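HOUSEHOLD MATERIALS 2: SOFT PLASTICS AND SHEET PACKAGING

Course notes, Madigan Community College
Updated 16 May 2022

Read these notes before the sorting session. Bring your own samples from home, clean and dry. The session is in Room 13 and runs for 40 minutes.

What counts as a soft plastic

For this course, a soft plastic is any plastic sheet or film that bends under its own weight or can be scrunched by hand. Bread bags, produce bags, frozen vegetable bags and most outer wraps belong here. Yoghurt tubs, bottles and meat trays do not, and were covered in the February notes.

Some items fall in between. A stiff printed sleeve may stand up when held at the bottom but still curl at the top. Treat these as soft plastic for the first sort and put them aside for the second.

Printed and clear areas

Many wrappers combine a printed section with a clear one, so the contents can be seen on the shelf. A coloured band down one side is common, often with white lettering over it. Ink changes how a sheet looks and can change how it feels, but it does not tell you what the sheet is made of. Sort by feel first and colour second.

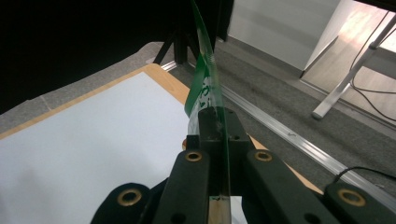
Hold each sample up to the light and write down whether it is clear, translucent or opaque. Most will be translucent in at least one part. If a sheet has more than one area, record each separately — one line per area on the Bernum sheet.

The scrunch test

1. Flatten the sample on your board.
2. Close your hand around it and count to five.
3. Let go and watch what it does.

Film that stays crumpled goes in pile A. Film that springs partly open goes in pile B. Anything that returns to its original shape goes in pile C, along with foil-lined packets, which are weighed separately.

Weighing

Use the Triller scales and zero them with the empty tray on. Each table's total should not go over 2000 grams. Last term's largest single pile was 313 grams, nearly all of it bread bags.

Write the weight in grams, no decimals. Labels and tape stay on unless they come away easily.

Before next time

Keep every soft plastic wrapper from one ordinary weekly shop, including the ones you would normally put straight in the bin. Read chapter 4 of the Erkeck reader, leaving out the section on bottle caps. Completed sheets go in the grey tray by the door.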